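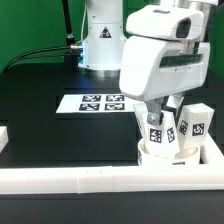
White multi-faceted block held over a short cup

3 May 2019
By Maribeth Bautista

Scenery for the Table, Handout 4: Painting Rock and Cliff

Please read these notes before the class. They continue from the January handout, where we made the hills for the Pirnby board.

Start with the base colour. I use a dark grey mixed with a little brown, because pure grey looks to me like concrete. Thin it with water and let it run into the cracks. Leave it for 60 minutes before you touch it again.

Drybrushing comes next. Wipe the brush on a paper towel until it leaves almost no colour, then move it lightly across the raised edges. Two lighter greys are enough for most pieces. Bevan Whitcombe prefers three, and his cliffs are very good, so you may try both.

If the surface of your rock is too smooth, sand it with 400 grit paper before the undercoat and brush off the dust.

Homework: finish one cliff piece for the Cernmont river board. Moss is optional. Keep it away from the flat places where the figures must stand.

Questions to Maribeth at the club desk | © Pirnby Scenery Class | Back to top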